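I've had the Oltoson glove sleeves on our machine since May, which I think is long enough to have an opinion. We run one two-legged robot at the Dreno showroom, mostly tidying soft furnishings, and its bare fingers used to be hopeless with anything slippery. The sleeves are meant to fix that. You get a pair, a tub of grip strips and a leaflet, all for 597, and I paid for ours like anybody else.

Fitting took me most of a morning the first time. You power down, park the arms low, roll each sleeve on from the fingertips and smooth it back to the wrist. Then you redo the touch calibration, a hundred slow squeezes per hand (the leaflet says 100 and it means it!). My colleague Faraji Sang can now do both hands before his tea's gone cold. I still swear at the thumbs.
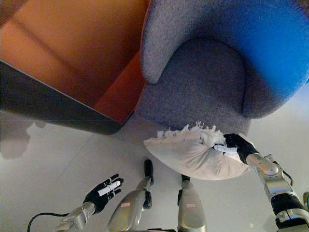
My test for any hand covering is a cushion corner. Corners are soft, they fold away from you, and if there's trimming on them the fingers can close on threads and think they've got the lot. I use a white pillow with a tassel fringe along one edge, and what I look for is a proper pinch on the fringed corner by one hand with the other open and ready. With the old covers I had to set the squeeze so high that the motors grumbled. On the Oltosons I run it at 28 per cent and leave it alone.

Cables are the other thing to watch. Ours has loops of black cable on the arms, and a thick sleeve cuff can tug on them if you roll it too far up. Stop short of the wrist joint, bend everything through its full travel by hand, and only then switch on. I learnt that after ordering a new lead from Rweyemamu, who were very nice about it.

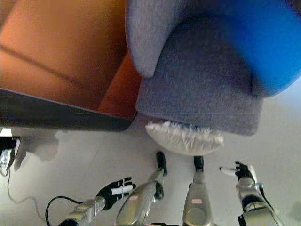
Wear has been better than I expected. The counter said 3,183 grips when I changed the first pair, and the palms still looked fine - it was the fingertips that had gone shiny. I wipe them with a barely damp cloth at closing time and check the strips for lifted edges. Don't use furniture polish near them, whatever the leaflet says about "most household products".

Grumbles? The tub lid is awful, and you can't buy a single sleeve, so one torn finger means a whole new pair. The Doveo ones we had before were sold singly and went on quicker, but they slid about on anything glossy.

I'd buy them again. Four stars, and five if they sort out that lid.

Comments

Oduor Bakilana
Do you recalibrate when you only change the strips, or just for new sleeves? Ours goes a bit vague afterwards.

Faraji Sang
Short version for strips, Oduor, ten squeezes a hand. And my tea was stone cold, for the record.

pw_workshop
Same complaint about the lid. I've moved mine into a jam jar.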